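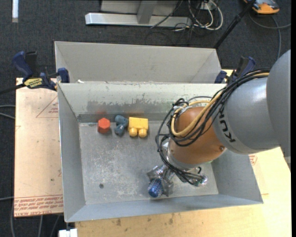 Hugo Leblanc wrote back after the September update that he still could not tell from it whether the shared toys were being used or only stored, and that he would like the next report to settle the matter before Bosgate is asked for anything more. It is a reasonable complaint. I can settle part of it.

Toy sharing pilot, Konska site
Progress report to the Bosgate fund
20/10/2019

Where the money stands

The grant was $3,485. Most of it went on the metal bins, the tables and the first order of replacement pieces. The rest is set aside for cleaning supplies and has not been touched. I was against buying metal bins when plastic ones were cheaper, and I have not changed my mind. The argument for them was that they would last. They may, but they scratch easily, and a scuffed gray floor is hard to judge when you are trying to decide if a bin has been wiped down or only emptied. The gray ones we keep on the wooden tabletop have pale scratches and cloudy marks on the floor, and on the front one the light coating on the back wall has a worn patch with jagged edges. I would not order the same finish again.

What is in circulation

We have 27 sets listed. The original proposal said every set would be checked piece by piece on return. In practice the check has been a quick look to see that the large pieces are there. Blocks do well under this system. A bright yellow block or a red-orange one shows up against gray metal and gets put back with its set. Darker pieces do not do so well. The dark blue-gray ones are the color of the bin, more or less, and I suspect they make up a good share of what we report as missing. I have asked for a light-colored liner to be tried in one bin before any more replacements are bought.

Loans

Here I have to disagree with my own earlier report. I said then that the lending side was going well. That rested on the sign-out sheet, and the sheet records what leaves the building. It says nothing on what gets played with. Four families have borrowed more than once. Eight of the sets have not gone out at all, and they are mostly the ones Nurnidetti recommended to us as the most educational. Families seem to prefer plain blocks. I don't think we should read too much into that over such a short stretch, but I would not buy more of the recommended sets on the strength of the catalog.

The Rolland site

Rolland was supposed to open on the same terms as Konska. It has a room and a key. It has no shelving and no agreed hours, and the person who was going to run it has moved to another job. I see no point in sending bins over until somebody is in charge of them. The plan still shows Rolland as "in preparation." I would call it stopped.

Cleaning

The rule is that everything gets wiped between loans. The log has gaps, and I can't say if the work was skipped or only the writing down. From now on a set without an entry in the log stays in the building.

What I am asking for

No new money this time. I would like permission to move the Rolland share into liners and labels for Konska, and to drop the piece-by-piece check from the plan unless Bosgate wants to pay for the hours it takes. The next report will list repeat loans by set, and Hugo can have the sign-out sheets as well if he wants to go through them himself.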